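Services and Facilities | Staff Bulletin

Changes to the Office Equipment Replacement Schedule

Beginning in February, the Després office will move desktop computers from a four-year replacement schedule to a six-year schedule. The change applies to all departments on the main site and to the Kistholm annex. Laptops, shared printers and meeting room displays will remain on their present schedules until further notice.

The decision follows a review of equipment spending carried out over the past year by the Office of Administrative Services. The review found that many desktop computers were being withdrawn while still suitable for ordinary office work. Of the 2833 desktop computers listed in the inventory at the start of the review, 2718 were found at their recorded location and confirmed to be in use. The remaining entries have been corrected or closed, and department heads have received an updated list for their areas.

Under the new schedule, a computer that develops a fault before its sixth year will be assessed for repair before a replacement is approved. Memory, storage drives and power supplies will be replaced where parts are available at reasonable cost. Graphics cards will be considered case by case, as few office positions require them.

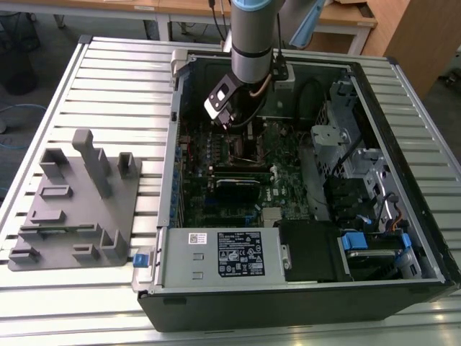
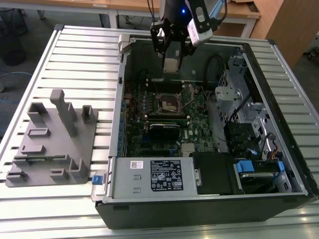
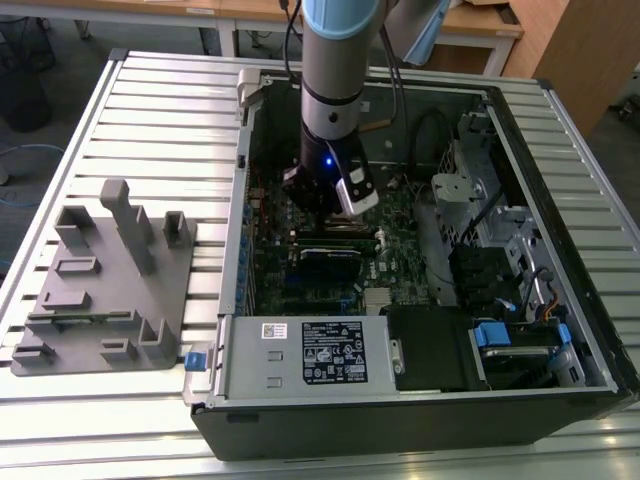 Open desktop towers, each lying on its side with the side panel removed.

Employees are asked not to open office computers themselves. Requests for repair should be submitted through Plandik, using the form titled "Equipment Fault or Slow Performance." The form asks for the asset number, which is printed on the label issued by this office, and a short account of the problem. Requests received before 10 a.m. will normally be acknowledged the same working day. A loan computer can be provided when a repair is expected to take more than one working day, and should be requested on the same form.

Brittany Beaudoin, Director of Administrative Services, has written to department heads to confirm that the longer schedule will not affect staff whose duties call for more powerful equipment. "Where a position requires a faster computer, the request will be judged on the work to be done," the letter states. "The age of the present computer will be one consideration among several." Such requests require the approval of the department head and should be sent with a brief description of the software in use.

A total of 207 computers that had been set aside for disposal will be returned to service under the new policy. They will be issued first to the reading rooms, the training center and the front desk at Kistholm. All stored files will be erased before the computers are reissued, and each will receive a new asset label.

Equipment that cannot be repaired will continue to be collected by Jano under the existing recycling agreement. Departments should not place computers, monitors or cables in general waste or leave them in corridors for pickup. Collections take place once a month and may be booked through Plandik. At least 3 working days' notice is required for any collection from the annex, where access to the loading area is limited.

Departments with purchases already approved for the current budget year may proceed with them. Orders not yet approved will be returned to the requesting department for review under the new schedule.

Questions about the inventory list or about individual asset records should be addressed to Lucie Fortin in the Equipment Records Office.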